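Fridges in small rooms: your questions

We get a steady run of mail about putting a full-size fridge in a study, spare room or granny flat. Most of it starts with something a salesperson said. Our answers are below, and a few won't please the salesperson.

Do I need a special "study fridge"?
Probably not. We've yet to see a convincing definition of one. The Sukdale brochure uses the term four times and never says what it means. Look at the height, the depth and which way the door swings.

How much space should I leave at the back?
Whatever the manual says for your model. Ignore the bloke on the forum who has run his hard against the plaster for years. He isn't paying your power bill.

Is a silver finish easier to keep clean than white?
We doubt it. Vestberg says its coating resists fingerprints. We wiped ours down on a Thursday and it needed doing again by the weekend — same as the old one.

Can the desk go right beside it?
It can, if the door still opens far enough to pull the shelves out. Measure with the door open. Plenty of people measure it shut and then write to us.

Will the hum bother me while I work?
It might. Brochure noise figures are taken in conditions your spare room won't match. Ask to hear one running.

What about the floor?
Wooden boards mark easily. Slide the fridge on a flat piece of old carpet, and be wary of the $25 "glide kit" from Ronside, which looked a lot like old carpet to us.

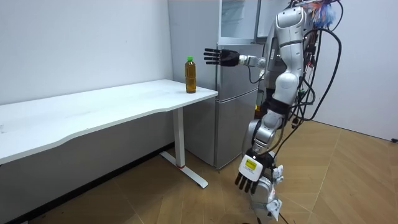

Issue 251

A long white desk and a tall silver fridge can share a small room, as they do here. A bottle on the desk is fine too, though we'd keep drinks well away from the keyboard.

Is the extended warranty worth it?
Read what your consumer rights already cover before you pay for them twice. Buckley wouldn't tell us what theirs adds.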